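Drindwood Releases Tustent on the App Store, With the First Chapter Free and One Price for the Rest

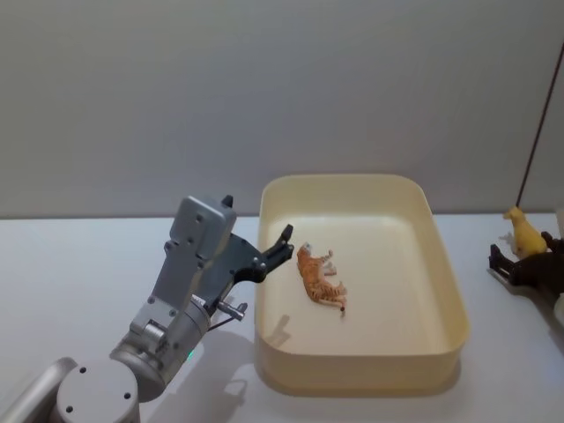 Drindwood today put Tustent, its turn-based river trading game, on the US App Store for iPhone and iPad. The download is free. It contains the whole of the first chapter and nothing that runs on a timer. Players who want the remaining chapters can buy them together in a single purchase, and that purchase is the only one in the game.

We know how that sounds. The words "free to download" have been stretched so far in the last few years that most people who enjoy strategy games read them as a warning, and we include ourselves. Drindwood spent a good part of the past year arguing over whether a free first chapter was a fair offer or just a softer way of doing the thing we complain about. The answer we settled on is to say exactly what is in the box and let people decide if they trust it.

Tustent puts the player in charge of a small freight company on the Toltetti, a long river with too many tolls and not enough honest warehouses. Each turn covers a week. Boats are loaded, routes are picked, prices move, and rivals make their own plans at the same time. Water levels rise and fall with the season, so a route that pays well in spring may be closed to heavy boats by July. There is no combat. A bad season can still finish a company off, and the game does not offer to sell you out of trouble when that happens.

The free chapter takes place on the lower river, ending at the port of Espinoza. It can be replayed as often as anyone likes, with different starting boats and a different set of rivals each time. The paid chapters move upstream, where the towns are smaller, the contracts are longer and credit is harder to get.

"I don't believe in free games, and I made one, so I had better explain myself," said Wojciech Zalewska, founder and lead designer of Drindwood. "A demo used to be a piece of a game that showed you if you wanted the rest. Then somebody worked out that you could make the whole thing a demo, forever, and charge people to make it less annoying. I wanted to go back to the first idea. I can't promise it will make money. The charts suggest it won't."

Zalewska is also doubtful about some of the claims usually made in announcements like this one. "I was asked how many hours of play are in it. I have no idea. Some of our testers finished the first chapter on a lunch break and some were still at it after a weekend. Any number I gave you would be a number I made up."

What is in the free download

The full first chapter, including its side contracts and every ending. The tutorial, which can be skipped. The pass-and-play mode, in which 2 players share one device and compete on the lower river. Cloud saves between iPhone and iPad, which carry over if the rest of the game is bought later.

What is in the paid unlock

All of the remaining chapters, the open-ended mode that joins them into one map, and the upstream boats. The unlock also opens the full map for pass-and-play. Only the owner of the device needs to have bought it. It works with Family Sharing.

What is not in either

Ads, video rewards, energy meters, gems, crates, daily login prizes, season passes and a second currency. Tustent does not ask for an account, and it does not need a network connection once it has been downloaded. It asks for permission to send notifications only if the player turns on turn reminders, which are off to begin with.

Drindwood would like to be plain about the limits of the game as well. The rival companies are good at short routes and noticeably weaker on long ones. We have improved them since the beta and expect to keep working on them, but players who have spent years with serious trading sims will probably catch them making poor choices in the open-ended mode. Text is small on older iPhones, even with the larger setting on. There is no online play. We looked at it twice and both times concluded that a studio of our size would do it badly.

The game's contracts were all written by hand. There are 305 of them across the full game, and a fair number involve onions. Several came out of the beta, where testers kept asking for jobs with odd deadlines and awkward cargo, and then complained when they got them. Contract terms are shown in full before a player signs, including the penalties. Earlier versions hid some of those penalties to build tension. Testers hated it, and they were right.

"People told us the hidden fees felt like the app store," Zalewska said. "That was a bad afternoon."

On future plans, Drindwood is keeping its promises small. The first update will fix whatever turns up in the opening weeks and will include a change to the map screen that was not ready for launch. An undo button for loading cargo is being tested. New chapters are possible if enough people buy the ones that already exist. If they are made, they will be sold separately, they will be finished before they are announced, and nothing already in the game will be moved behind them.

An Android version has been started. It has no date, and we would ask people to ignore any that they see listed elsewhere – several sites have already posted one, and it did not come from us.

Availability

Tustent is out now on the US App Store. Other regions will follow as the translations are checked. The game runs on iPhone and iPad, and the unlock is bought once for both. Current pricing is shown on the store page and inside the game, on the same screen that lists what the purchase contains.

Review access

Members of the press can ask for a code that opens the full game. We send codes to small sites and to large ones, and we don't ask to see coverage before it runs. Reviewers who would sooner play the free chapter first, and make up their minds about the rest afterward, are welcome to do that.

About Drindwood

Drindwood is an independent studio that makes turn-based games for phones and tablets. Tustent is its first release on iOS. Press questions can be sent through the contact form on the Drindwood site and are answered by the people who made the game, usually in the morning.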